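Bindwood Folding Table Review: Five Months In, and I've Changed My Mind Twice

I wanted a second table for years before I bought one. We have a perfectly nice dining table, but it's also the mail table, the homework table and the place where the cat sits in judgment, and every time I tried to do anything on it that took longer than an evening I had to pack the whole thing up for dinner. I sew a bit, I do puzzles in winter, and I sell seed packets and little dried wreaths at the fall market, so there's always something half done. What I needed was a table that could stay out for a week and then go away completely.

So in June I ordered the Bindwood, the larger one, for 234 dollars. Delivery was another chunk on top that I'm choosing to forget.

First, the box. It's heavy! I'm not a weakling, but I walked that thing down the hall corner by corner like a fridge. There's a lot of cardboard and one of those bags of loose hardware where two of the bolt sizes look the same until you've put the wrong one in. (They're not the same. The longer ones go in the legs. If you take one thing from this review, let it be that.) The instructions are all drawings, and the drawing for step four shows the crossbar from underneath with no hint that you've flipped over. I built it backward, took it apart, and built it again. An hour and a half, with a snack.

Once it's together it's a good solid table. I leaned on it, then I sat on it, which I'm sure voids something. The legs lock with a proper clunk and there's a little sliding catch on each side that you have to pull at the same time to fold it. That's a pain if you have short arms like me. I do one side, hold it with my knee, and shuffle around to the other. My first opinion, back in the summer, was that this catch was going to drive me out of my mind and the table was going back.

I didn't send it back, mostly because of the box.

Then I used it for a while and came around completely. The height is right, for one thing. I had a cheaper table years ago that was so low I'd get up from cutting fabric feeling like a question mark, and this one hits me just below the hip when I'm standing. You can still sit at it with a normal kitchen chair. It doesn't rock on our floor, and our floor is not level anywhere, we've had marbles on it, we know. The feet screw in and out a tiny bit and I only had to fiddle with one of them.

The surface is where I have my first real complaint. It marks if you so much as look at it. I put a mug down without a coaster in the first week and there was a ring, a proper ring, and I tried everything short of sandpaper. Bindwood's care card says to wipe with a damp cloth and "avoid heat and moisture," so I'd like to know what they think is in the damp cloth. I wrote to them and got a polite answer offering me a bottle of their own polish at a discount. No thank you.

What I did was put a cloth on it, and I haven't taken it off since. A tablecloth fixes the ring problem and it also stops beads and seeds and pins from shooting off the far side, which they will absolutely do on a slick top. Go for something with a bit of texture. I tried a vinyl one first and it slid around so much that I pulled half a puzzle into my lap. Knit is great because it grips, but it does fray, so if loose threads bother you, hem it before you do anything else. I haven't hemmed mine and I'm not going to. 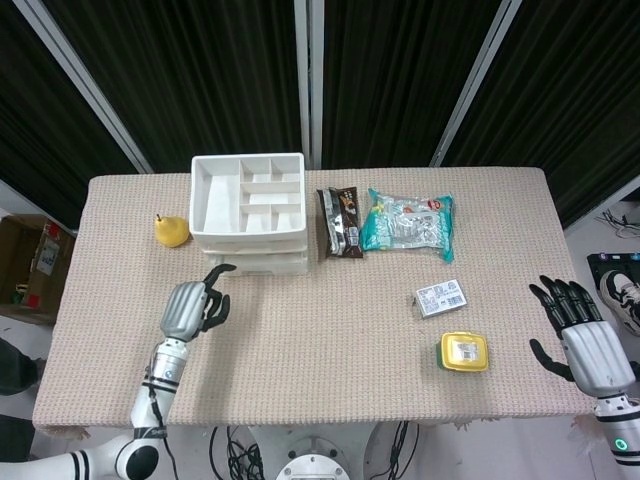 By the Kazmi home desk
Reviewer, tables, storage and small furniture

Back to the folding, because that's half of what you're paying for. The listing says it closes flat enough to slide behind a couch. Mine goes behind the couch if the couch comes forward by a hand's width, and then you're watching TV from slightly closer forever. In the closet it's fine. It stands up on its edge without tipping, and there's a carry handle that's comfortable enough for a trip down the stairs but not, say, across a parking lot. I did the parking lot, at the market, twice. My fingers were not happy. If you're buying this mainly to haul around, look at the Prelgate instead, which I borrowed for a weekend and which weighs so much less that I kept checking whether I'd left a piece behind.

Since I've brought up the Prelgate, let me do the comparison properly. It's cheaper, 200 dollars when I last looked, and it folds with one hand. One hand! I was so jealous. But it's also springy in the middle, and when I ran the sewing machine on it the whole thing hummed. My scissors walked. For a buffet or a yard sale I'd take it in a heartbeat, and for anything with a motor or anything where you lean, I'd go with the Bindwood. I also had a quick go on the Dronuser at a store, and I can only tell you that it has very pretty legs and that I hit my shin on one of them.

What else? Storage, or the total lack of it. There's no drawer, no shelf, not even a lip to stop a pencil rolling. At first I thought that was mean of them at this price. Then I noticed that everything I own with a drawer in it has a drawer full of dead batteries, so maybe I'm better off. I keep my bits and pieces in a compartment box that I can pick up and carry away when the table gets folded, and I'd suggest the same to anybody. Get one with small sections for the little stuff and a long one for pens and brushes and whatever else won't lie in a square. And get one with some height to its sides. I had a shallow one before, and picking that up in a hurry was how I came to know what's under our radiator.

The other thing people ask me is how much weight it takes. The card says 200 pounds, spread evenly, and I have no reason to argue. I've had the sewing machine, a stack of library books and a very large pumpkin on there all at once and it didn't complain. I wouldn't stand on it to change a light bulb. I'd like to say I haven't.

My second change of mind came last month, when one of the catches started to stick. It still locks fine but it doesn't want to let go, so now the knee-and-shuffle has a wiggle in it too. A drop of oil helped for a couple of weeks. I had a read through the customer reviews on the store page (there are 754 of them and I didn't get to the end, I have a life) and sticky catches come up again and again, nearly always on the left, and nearly always after a few months. A few people got a replacement part in the mail without any fuss. A couple of others were told it was wear and tear. I've sent off for mine and I'll update this if it shows up.

It's a bit of a shame, because it takes the shine off a table I'd otherwise tell everyone to buy. If it stayed open all year I'd never notice. I fold it maybe twice a month, more around the holidays, and a folding table ought to be able to cope with that.

Some odds and ends that didn't fit anywhere:

It smells when it's new. A sort of glue and pencil smell, gone in three or four days with the window open.

The underside isn't finished. You won't see it, but it'll snag a sweater if you carry it against your chest.

The color online is warmer than the color in your house. Mine is going under a cloth regardless, so I didn't care, but if you're trying to match chairs, order the sample chip first. They charge for the chip, which is cheeky.

It's wide enough for two people to work across from each other if they like each other. My daughter and I did our seed envelopes at it in September with one of us on each side and we only fell out over the tape.

Keep the wrench. It goes with nothing else you own and you'll want to snug up the leg bolts after the first month, mine had all loosened a quarter turn.

Would I buy it again? Yes, on sale, and I'd order the spare catch along with it. At full price I'd have to think about it, and I'd probably measure the back of the couch first.

Four stars, one taken off for the ring and the catch together. Price and stock checked 10th November.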